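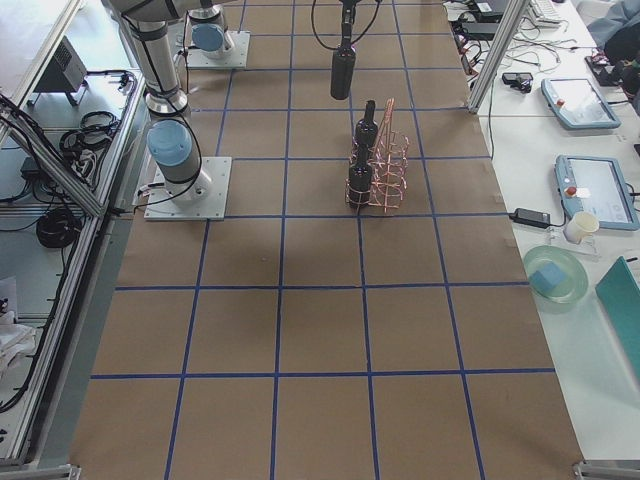 April, after supper

Spent most of the day on the wine rack. Freya wants it settled before she packs for Guststead, so I told her I would try it with bottles in it and write down what I thought.

It is thin copper-colored wire, all rings, with straight rods holding them together. It weighs next to nothing. I paid 12 for it at Postma, plus 2 for the bag, and Willy says I paid too much for both. He would have had the plain black one.

Taped paper was down on the table already, so I used the squares to keep the rack in one spot. Moved it twice anyway. The light is better before lunch.
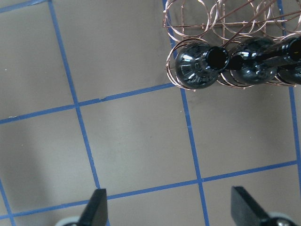
Dark bottles look right against the copper. Clear ones would show too much wire behind them, I think, and Annelies agrees. She asked if it would scratch her sideboard. I don't know yet. I may cut some felt for the underside, if there is any left in the sewing drawer.

The rings overlap so much that dusting it will be a chore. An old paintbrush might do.

Luuk called at four about the Jurketti order. Number 2486 still hasn't shipped. He will try them again in the morning.

Soup and bread for supper. Washed up, wrote to Freya and told her to keep the rack. Need to buy felt and stamps.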